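We stopped watering the lawn in December and I don't think we'll start again. The house in Orkdale came with a big square of grass out the back, and for the first few summers I looked after it the way Dad looked after his. Mower out every weekend, sprinkler on before breakfast, fertiliser when the bag said so. It still went yellow by Christmas.

Carter Beaudoin, two doors up, pulled his out years ago. He put in saltbush, kangaroo grass and a few grevilleas, and he waters the lot by hand when he thinks of it. I borrowed his mattock and started at the back fence, where the ground is worst. It took me 10 evenings to clear a strip wide enough to plant. The couch grass runners go down further than you'd think, and every bit you leave behind comes back.

I bought tubestock from the nursery at Bramholm, 20 plants in the first lot. They were small and looked silly in all that bare dirt. I dug each hole, filled it with water, let it drain, then planted and mulched. Seven died. Four of those were the same kind of correa, so I've given up on correas along that fence. The kangaroo grass hasn't missed a beat.

Mulch was the main expense. I got a trailer load of chipped gum from the tip and spread it thick, keeping it clear of the stems. Ko, our kelpie, dug up two plants in the first week and slept in one of the holes. I put a ring of chicken wire over the rest – ugly, but it worked. 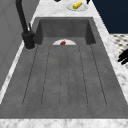
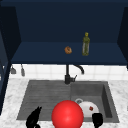

Kitchen renders: the sink with a white plate in it first, then the navy shelf with the green bottle.

The second strip is along the driveway and gets the afternoon sun off the bricks. I've gone for low things there so we can still see backing out: pigface, creeping boobialla and some native violets down the shady end by the tap. The violets want more water than the rest and I'm not sure they'll last. If they don't I'll fill the gap with more boobialla.

I've left a patch of lawn near the steps, big enough for two chairs and the clothes horse. It takes a few minutes to mow. I sold the ride-on to a bloke out past Wuluvum for $100, less than I wanted, but it needed a new belt and he came with his own trailer.

Next job is the side path. The old pavers have lifted where the plum roots go under, and I'll have to pull them all up before I can plant anything there. Carter wants his mattock back first.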